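Can a robot learn to tidy up?

You may have heard that robots "learn just like you do." Be careful with that one. You can watch your aunt put a jar in a basket once and then do it yourself. A robot arm can't.

At Karnon, a workshop in Plamholm, Erhan Sönmez teaches arms by steering them through the same job again and again. Each try is called an example. The computer saves what the cameras saw and how the arms moved. He wants 3,000 examples, and on a good day he gets 40.
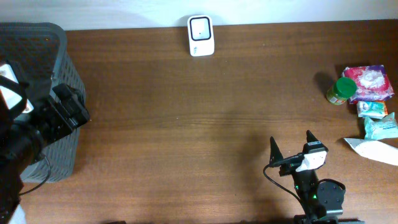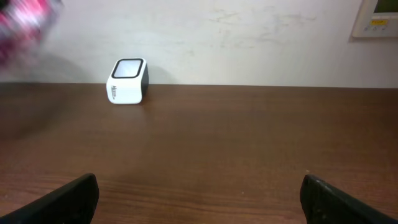

Two black arms and a basket at a table (first picture), and a closer look between two gripper fingers (second picture).

Then a program hunts for patterns in all those tries. Does that mean it knows what a jar is? I don't think so. It has numbers that go with jars on that table. Move to a different table and it may get stuck.

So when somebody says a robot learned a job "by itself," ask some questions. Who steered it first? How many tries did it need? Did they test it in a new room, or only in the one where it practiced?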